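Skurnine Household Containers: README
Version of 4 September 2024

1. Scope

Skurnine is a reference set of open household containers: baskets, trays, crates and tubs of the kind kept on shelves, in airing cupboards and under benches. It is meant for people who write storage inventories, sorting guides or labelling software and need consistent names for ordinary items. Lidded boxes, bags and anything with a lock are left out.

The set holds 103 entries. Of these, 20 are woven and are described more fully than the rest, as weave and rim terms caused most of the disagreement in earlier versions.

2. Files

containers.csv: one row per entry
terms.txt: controlled vocabulary, one term per line
changes.txt: edits since April
photos/: pictures, named by entry number

All text files are UTF-8 with Unix line endings. The separator in containers.csv is a semicolon. Empty fields are left empty; do not read them as zero.

3. Fields

entry_id: integer, never reused
form: rectangular, round, oval, other
corner: square, rounded, none
material_class: woven, solid, wire, fabric
weave: fine, medium, open (woven entries only)
rim: rolled, flat, bound, none
colour_main: from terms.txt
colour_second: from terms.txt, optional
depth_class: shallow, medium, deep
source: El Idrissi, Prundent or Skeker

Source names the collection an entry was taken from. Prundent entries arrived with no rim data and were filled in by hand. Skeker entries used "lip" and "rim" for the same part; both are now "rim".

4. Woven entries

Rim is judged at the top edge only. A band of a different shade elsewhere on the body goes in colour_second. Cream and beige are separate terms and should not be merged. A rectangular basket in white wicker with rounded corners, a fine, tight weave and a rolled rim is coded rectangular; rounded; woven; fine; rolled.

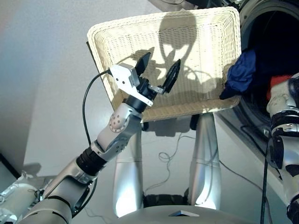

Depth class is taken from the physical item with a rule, measured inside from floor to rim. It must not be estimated from a photo. Anything under 15 cm is shallow and anything over 30 cm is deep.

5. Known problems

Colour terms drift under warm lamps. Entry 100 is listed twice in the old index; the second listing should be ignored. Several fabric entries have no value for corner.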